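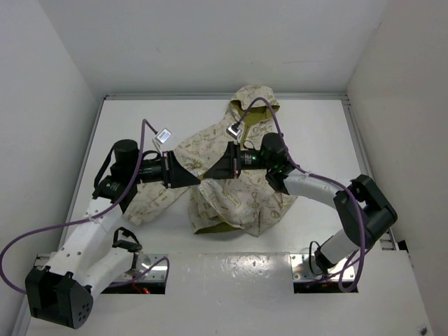 Vidik – Kapuzenjacken falten

Inhalt
Vidik sammelt Aufnahmen vom Falten von Kapuzenjacken. Der Datensatz umfasst 1.320 Durchgänge. Jeder Durchgang beginnt mit einer zerknüllten Jacke auf einer weißen Fläche und endet, sobald das Paket liegen bleibt oder die Zeit abgelaufen ist. Das Limit beträgt 35 Sekunden.

Jacken
Verwendet werden drei Größen: S, M und L. Alle Jacken werden vor der ersten Aufnahme einmal gewaschen. Jacken mit ausgeleiertem Bund sortieren wir aus. Kordeln in der Kapuze werden vorher entfernt, Reißverschlüsse bleiben offen.

Ausgangslage
Die Jacke wird am Saum gegriffen, kurz geschüttelt und fallen gelassen. Danach wird nichts mehr zurechtgezupft. Liegt ein Ärmel über dem Rand der Fläche, wird neu geworfen.

Reihenfolge beim Falten
Zuerst wird die Jacke mit der Vorderseite nach unten ausgebreitet. Dann kommen die Ärmel auf den Rücken, danach die Kapuze nach unten. Zum Schluss wird der Saum bis zum Kragen hochgeschlagen. Andere Reihenfolgen kommen vor und stehen im Feld "abfolge".

Bewertung
0 – nicht gefaltet
1 – gefaltet, aber Ärmel oder Kapuze stehen heraus
2 – rechteckiges Paket, Kanten ungefähr bündig
Bewertet wird nur der Endzustand. Bei Uneinigkeit gilt die niedrigere Note.

Bekannte Mängel
Die Größe L ist schwächer vertreten als die anderen. Bei dunklem Stoff ist die Kapuze schwer vom Rückenteil zu unterscheiden – die Eckpunkte sind dort ungenauer gesetzt. In der Teilmenge "lolmont" fehlt das Feld "abfolge" ganz.

Pflege
Jacken und Bewertung: Fulgencio Galindo
Eckpunkte und Dateiprüfung: Zhiqiang Jiang
Nächste Durchsicht im September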